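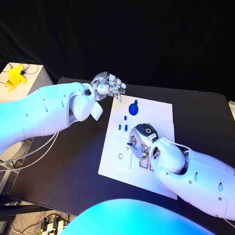

Abb. 4: Roboterarme mit mehrfingriger Hand an der weißen Arbeitsfläche

4.2 Stellenanzeige in Filico anlegen

Dieser Abschnitt gilt für alle Filialen und die Verwaltung. Voraussetzung ist eine genehmigte Planstelle.

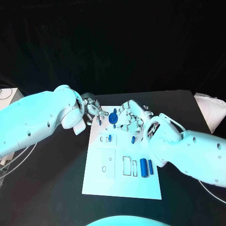 Drulis Handelsgesellschaft, Abteilung Personalgewinnung

1. Melden Sie sich in Filico an und wählen Sie »Anzeigen > Neu«.
2. Tragen Sie die Stellenbezeichnung geschlechtsneutral ein, höchstens 100 Zeichen.
3. Erfassen Sie unter »Anforderungen« ausschließlich Qualifikationen, die für die Tätigkeit erforderlich sind (maximal 8 Einträge).

Achtung: Angaben zu Alter, Herkunft, Religion oder Familienstand sind unzulässig. Ausnahmen bedürfen der schriftlichen Freigabe durch Anouk Claeys.
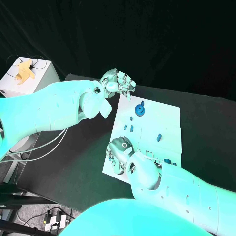 4. Wählen Sie »Zur Prüfung senden«. Anzeigen, die bis 11 Uhr eingehen, werden am selben Arbeitstag geprüft.
5. Veröffentlichen Sie die Anzeige erst im Status »Freigegeben«.

Hinweis: Für den Standort Clostholm gilt bis August die Vorlage »Malik«. Rückfragen richten Sie bitte an Ibsa Tesfamariam.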